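How Does a Robot Learn to Pick Things Up?
A visit to the open day at Dullthorpe

Have you ever picked up a plug? Of course you have, and I don't suppose you gave it a moment's thought. Your hand went out, your fingers closed, and up it came. You didn't stop to wonder which side to hold it by, or how hard to squeeze, or what to do with your thumb. Your hand has been practising since you were a baby, when you grabbed at spoons and noses and anybody's hair that happened to be near.

A robot hasn't had any of that practice. When it is first switched on it doesn't know a spoon from a nose, and it has to be taught. We went along to the open day at the Trara workshop in Dullthorpe to find out how the teaching is done, and we came home with very full notebooks and rather muddy shoes (the car park is a field).

Meet the hand

The first person we met was Finlay Swanson, who has worked at Trara for 8 years and still gets excited when he opens the cupboard where the grippers are kept. A gripper is a robot's hand. Most of the ones we saw had just two fingers, which sounds rather mean when you and I have so many, but try this. Hold your finger and thumb like a crab's claw and see how many things you can lift with only those. A pencil, a sock, a biscuit, a toy car. It's quite a lot, isn't it?

The clever thing about the grippers at the open day is that they didn't need a robot at all. You hold one yourself. It has a camera on it, and as you go about picking things up and putting them down, the camera records everything the fingers do. Later on, a computer studies the recordings, and the robot learns from those. So the person does the job first, and the robot copies — a bit like when somebody shows you how to tie a bow, and you watch their hands very closely and then have a go.

Why not just tell it?

One of the children on our visit asked why you couldn't simply tell the robot what to do, and Finlay said it was the best question he'd had all morning. You can try it at home with a friend. Ask them to pick up a cup, but tell them they must only do exactly what you say. "Move your hand forward." How far? "Open your fingers." How wide? You will soon be in a terrible muddle, and your friend will probably be giggling. Showing is much easier than telling.

Lots and lots of goes

Once is never enough, though. The team has made 2,310 recordings so far for a robot called Premora, and 973 of those are of small things that go in or come out of boxes. Small things are tricky. They slide, they tip over, and some of them have bits sticking out that you have to be careful of.

The recordings are made in all sorts of rooms too, with shelves and rugs and bags and everything else people keep at home. If Premora only ever saw a bare white table, it might be very puzzled the first time it met a patterned carpet!

A power adapter is a good thing to practise with. It has flat sides for the fingers to press against, and two metal prongs that are better left alone. In the picture, the blue pads on the fingers have a texture to them. Bumpy or grooved pads can help a gripper to hold on, in much the same way that the soles of your trainers help you not to slip in the playground. 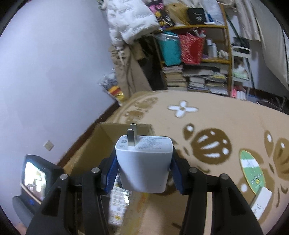 Having a go ourselves

After our squash and biscuits we were each allowed 10 minutes with a gripper, and I can tell you it is a good deal harder than it looks. You squeeze the handle and the fingers close, but they don't feel anything the way yours do, so you have to watch carefully. I dropped a wooden brick straight away. The youngest in our group picked up a grape without squashing it, and got a round of applause.

Finlay's advice was to slow down, get the fingers level on both sides, and then close them gently. Dropping things didn't matter, he said, and we were to pick them up and carry on.

At the very end we saw Premora itself, in the long room they call the Abubakar Room. It picked up a sponge, thought about it for quite a while, and put it in a bowl. Then it did the same with a second sponge, only this time it missed the bowl, and we all said "Ohhh!" together.

Words to remember

Gripper: the part of a robot that holds things, like a hand.
Recording: what the camera saves while a person does the job.
Texture: how rough, smooth or bumpy something is.

Try it yourself

Find a pair of kitchen tongs and ask a grown-up if you may borrow them. Put a sock, a spoon and a ball of paper on the floor and see if you can move them all into a box. Which was the hardest? Now have another go with the hand you don't write with.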